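4.2 Agreement Between Raters on Incision Edge Grading

The first part of the study asked whether a short written scale is enough to bring raters from different training backgrounds to the same grade. 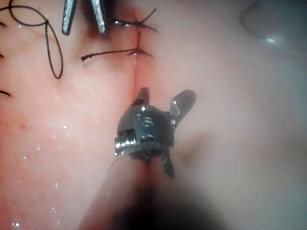 The scale has four grades. Grade 0 is an edge that can be followed without a break along the full visible length of the incision. Grade 1 allows a single break, and Grade 2 allows more than one, provided that the direction of the line is still clear. Grade 3 is used when the rater cannot say where one edge ends and the other begins. An earlier draft had a fifth grade for edges hidden by fluid, but it was dropped after the pilot round, when raters used it for almost any dark area in the picture.

The full set held 3805 still images. Of these, 1305 were removed before grading because no incision could be found in them or because the focus was too poor for any grade to be given. Removal was decided by two of the authors (Hattori and Benítez) working separately, and an image was removed only when both had marked it. The remaining 2500 images were divided into blocks of 100 and given to 16 raters through the Tellside viewer. Each image was graded by four raters. The order of images within a block was shuffled for each rater, and the viewer did not allow a grade to be changed once the block had been closed.

Raters worked on their own screens. We did not require a fixed brightness setting, as Sotomayor and Madigan had done in the pilot, since the scale is meant for use on ordinary ward and office computers. Raters could enlarge an image but could not change its contrast.

Agreement was computed as weighted kappa with quadratic weights, for every pair of raters who shared at least one block, and then averaged over pairs. Confidence intervals were obtained by resampling whole blocks. Resampling single images gave narrower intervals, but this treats images from the same procedure as independent and was not used.

Agreement was highest at the two ends of the scale. Most disagreement fell between Grades 1 and 2 – the same pattern as in the pilot, where the wording of the two grades was slightly different. Written comments suggest two sources for it. The first is the treatment of very short breaks. Some raters counted any gap they could see after enlarging the image, while others graded at the size first shown. The second is the treatment of objects near the line. Where an instrument is held close to the tissue surface, as in Figure 3, part of the rater's attention goes to deciding whether a dark shape belongs to the tool or to the incision. Several raters also commented on highlights. Small white reflections on polished metal are easy to identify, but similar spots on moist tissue next to an edge were sometimes recorded as breaks.

Figure 3. Tip of a surgical instrument close to a tissue surface with a vertical incision line.

To test the first source, we repeated two blocks with the viewer locked at its starting size. Disagreement between Grades 1 and 2 fell in both blocks, while agreement on Grade 3 did not change. We take this as support for fixing the display size in any later version of the scale. The second source is harder to remove. Masking the instrument by hand, in the way proposed by Goicoechea for the Zerivo set, would take longer than the grading itself, and the outline of the mask could be read as an edge in its own right.

Years of clinical practice had little effect on agreement. Raters in the Nieto group, who had all used an older three-grade scale, gave Grade 1 more often than the others did. The difference was present from the first block and did not shrink over the session – a longer practice round might have reduced it, but this was not tested. Their grades were kept in the main analysis. Leaving them out raised the average kappa slightly and did not alter the order of the grades by agreement.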